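Lumenta Wall Enclosure
Assembly and Set-up Guide
Section 4: Fitting and Aligning the Side Panels

4.1 Before you start

The side panels are fitted after the base has been leveled (Section 3) and before any lighting or ventilation parts are attached. Allow the base to stand for at least one hour after leveling. If it has been moved during that time, repeat the level check.

Two people are needed to lift the back panel. The left and right panels can be handled by one person, but fitting is easier with a second person to hold the panel upright while the first screws are started.

Tools required for this section:
4 mm hex key (supplied)
Soft mallet
Spirit level, short
Machinist's square
Clean, dry cloth

CAUTION: Do not use a powered driver on the panel screws. The threaded inserts are brass and will strip. Finger-tighten first, then finish with the hex key.

4.2 Preparing the panels

1. Lay each panel face down on a blanket or folded carton. Do not slide panels across a bare floor.
2. Peel the protective film back 2 inches along all four sides. Leave the rest of the film in place until Section 6.
3. Check the edges for chips. A chip smaller than a screw head will be covered by the trim. A panel with a larger chip should be returned to Haltley before assembly continues. Fitted panels are not accepted for return.
4. Wipe the bottom edge and the base groove with the dry cloth. Grit left in the groove will hold the panel high and the corners will not close.

NOTE: The left and right panels are not interchangeable. The part letter is stamped on the bottom edge of each one, next to the front corner.

4.3 Fitting the back panel

1. With one person at each end, lower the back panel into the rear groove. Lower both ends together.
2. Tap the top edge lightly with the mallet, working from the center out, until the panel is seated along its full length.
3. Start all of the rear screws by hand. Do not tighten.
4. Hold the square against the base and the panel. Adjust until no gap shows at either end, then tighten the two outermost screws only.

4.4 Fitting the left and right panels

1. Set the left panel into its groove from the front and slide it back until it meets the back panel.
2. Start the corner screws from the top down.
3. Repeat for the right panel.
4. Check that the tops of all three panels are flush. If one side sits high, lift it out and clean the groove again before going further – tightening the screws will not pull it down.
5. Tighten the corner screws a quarter turn at a time, moving from one corner to the other, until both are snug.
6. Tighten the remaining rear screws.

The front stays open. The optional front screen (Fletbridge kit) is covered in its own leaflet and must not be fitted until the panels have been checked as described in 4.6.
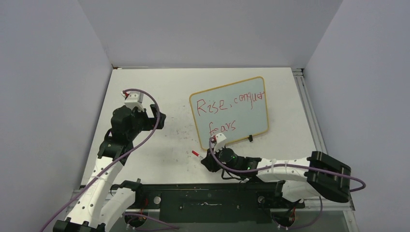 Page 43

4.5 Sealing the corners

Sealing is required only where the enclosure will be used with the filtered extractor. In all other cases go to 4.6.

1. Cut the foam strip to the inside height of the corner. Cut it square.
2. Remove the backing a little at a time and press the strip into the joint from the bottom up. Do not stretch it. Stretched foam shrinks back and leaves a gap at the top.
3. Run a fingertip along the full length to set the adhesive.
4. Wait four hours before switching on the extractor.

CAUTION: Do not use silicone sealant in place of the foam strip. It cannot be removed from the panel coating without damage.

4.6 Final check

1. Measure both diagonals across the top of the enclosure. The two figures should match. If they do not, loosen the corner screws one full turn, push gently on the longer diagonal, and retighten.
2. Press outward on each side panel at mid height. Slight flex is normal. Clicking or movement at the base means that the panel is not seated.
3. Record the check on the card inside the back cover – the Nalville service desk will ask for it if a claim is made.

NOTE: Recheck the corner screws after the first month of use, and whenever the enclosure has been moved to another room.

Section 5 covers the lighting bar and cable routing.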